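Workshop tips: mobile gripper build, simulation and bench notes

Last revised May 4, 2024

These notes cover the fetch-and-carry base being built in the shared workshop at Innes. They assume a working drive base, a single arm and a parallel gripper. Most of the points were learned on the second version of the arm; a few go back to the first, and are marked where the difference matters. Section order follows the order in which the jobs came up.

Frames and offsets

Measure the gripper offset from the wrist flange to the fingertip with the fingers closed. With the fingers open the tips on a four-bar gripper sit further back, and the error goes straight into every approach height. On our arm the closed figure is 233 mm. Write it on the gripper body in paint pen and put the same value in the model file. When the fingers are changed, change both on the same day.

Camera tilt should be set with a digital level against the bracket, then checked in software against the floor plane. If the fitted floor plane is more than one degree off horizontal, slacken the bracket and start again. Do not correct it in the transform. A software correction hides a loose screw very well.

Keep one naming scheme for frames. Ours is base, mast, camera, shoulder, wrist, tip. The first version had two frames called "hand", and an afternoon went on finding out which one the planner was using.

Bench wiring

Run motor power and encoder leads on opposite sides of the mast. Where they have to cross, cross them square. Ferrules on every stranded wire that goes under a screw. Heat-shrink goes on before the connector, which everybody knows and everybody forgets.

The Pradis driver boards want their logic supply up before motor power. A relay with a short delay does the job. Without it the arm gives a kick at switch-on, small at the shoulder and quite large at the tip.

Label both ends of each lead. Masking tape falls off after one summer near the battery box; use printed sleeve.

Testing in a simulated room

Anything that moves the base near furniture is tried in simulation first. Room models should be built to the width of real rooms. The first test space was a square hall with a sofa in it, and a base that could turn anywhere in that hall jammed at once in an ordinary bedroom. The bedroom model now in use has a passage between a bare wall and a low platform bed, with a nightstand at the far end under the window, and it has caught more planner faults than the hall ever did.
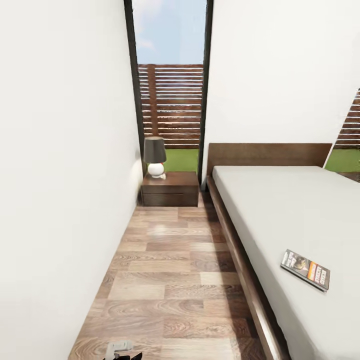

Baxter disagrees with starting from narrow rooms. In his view the base ought to be tuned in open space until the turning is right, and only then given a tight room, as otherwise the planner settings end up hiding a badly tuned drive. He spent most of February chasing an oscillation that was blamed on wall clearance and came from the left wheel gain.

The point about the gain is fair. The order now is: drive tuning in an empty model, clearance tuning in the bedroom, then the real floor. Tune the drive at low and full battery voltage before moving on.

Some settings that have held up in narrow models:

Clearance on each side of the base, 68 mm. Less than this and the planner finds routes that the real wheels cannot hold. More, and it refuses ordinary gaps.

Turn in place only where the full swept circle is free, arm included. The arm folded across the body is a different shape from the arm held forward, so give the planner both outlines and have it check which applies.

Reverse out of a dead-end passage if the base cannot turn at the far end. Mark reversing as allowed in the planner but at a higher cost, or it will reverse everywhere.

Limit speed to 300 mm per second whenever the arm is extended beyond the front edge of the base.

Glossy floors

Give at least one simulated floor a shine. A matt floor in the model makes depth and segmentation look far better than they are. Highlights on a plank floor can be taken for pale objects by a simple colour threshold, and on the real base the depth sensor returns holes in the same sort of place. Wovum's filter for filling small holes is adequate if the maximum hole size is kept low. Set high, it will fill in the gap under a chair.

Plank joints and knots also produce weak edges. If the line detector is used for wall following, ignore edges lying on the fitted floor plane.

Plain walls

Plain white walls are hard on visual odometry. There is nothing on them to track. Where one side of a passage is bare, weight the wheel encoders higher for that stretch and let the visual estimate recover at the window end, where there are corners and edges. Do not hang posters in the model to help it along. The real house will not have them.

Windows should have something outside them in the model, with sensible brightness. The exposure control on the first camera drove everything indoors dark as soon as a bright window came into view. Fixing the exposure by hand cured this but gave noise in the evening. The present arrangement meters on the lower half of the view only.

Thin items on soft surfaces

A magazine on a bed is a poor first target and a good later one. It is thin, the surface under it gives, and a glossy cover upsets the depth reading. A straight pinch from above will not pick it up reliably. Methods tried on the bench, using a foam pad under a fitted sheet:

Slide to an edge, then pinch. Works if an edge is within reach. Keep downward force low, or the pad dishes and the cover rucks up.

Press one finger down beside the spine and bring the other under. Needs a thin lower finger. A strip of 0.5 mm spring steel bonded to the pad face is enough. Round the corners with a stone before it goes anywhere near fabric.

Suction. Fine on the cover, but the cover then lifts alone and the pages hang. Not pursued.

The simulator treats the mattress as rigid unless told otherwise, so grasps that succeed there should be counted as reach tests only. Lachlan Aitken's soft-contact patch is in the shared folder. It runs slowly and should be switched on for grasp trials, off for driving.

Logging

Save the planner settings with each run, inside the run folder. A log without its settings cannot be compared with anything. Our archive stood at 732 runs at the last tidy, of which the early ones are of little use for exactly this reason.

Record at the camera's native rate and thin out afterwards. Use the base clock for all timestamps, and check the arm controller against it at start-up. The Willitz controller drifts when it is cold.

Before moving to the real floor

Fit the stop button on the mast where it can be reached from either side, and test it with the wheels off the ground. Check the wheel set screws. Check that the gripper opens on loss of command, or holds, according to what it will be carrying; ours is set to hold. Remove loose rugs for the first runs and put them back one at a time.

Charge with the battery lid off. The spare fuse is taped inside the lid. Replacements are in the third drawer, with the ferrules.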